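## Clokby panel kit, after 16 weeks on our switching cell

I bought the Clokby kit because Kodenley wanted twice the price. It sets up a robot hand to work the switches on an ordinary control cabinet, and the brochure promises one afternoon. Ours took Khải Thái and me four days, mostly on the bottom row of the right door.

Big buttons are easy. Rotary switches are where I lost faith — the taught positions drift, and a grip a few millimetres off slides round the knob without turning it. We now re-teach every 117 cycles, a figure we found by trial and the manual never mentions.

Two-door cabinet, hazard tape along the platforms:

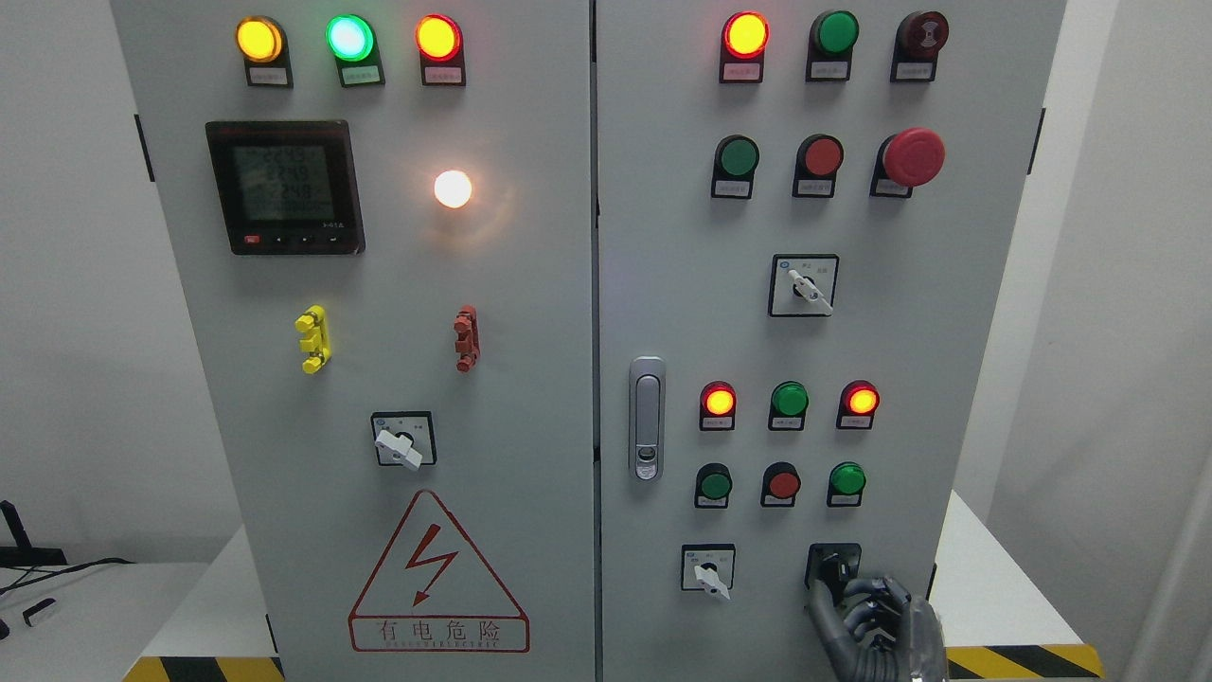
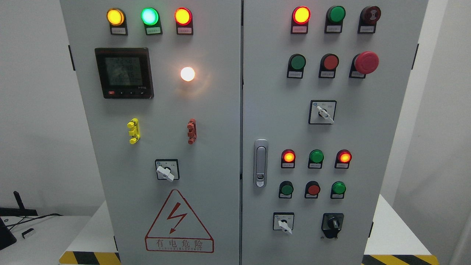

Support is slow. Brândușa Costache did answer in the end, with a decent calibration sheet that ought to have been in the box. Spare finger pads cost £78 a set, and I'd order two. Would I buy it again? For push buttons, yes. For knobs I'd want a longer trial first.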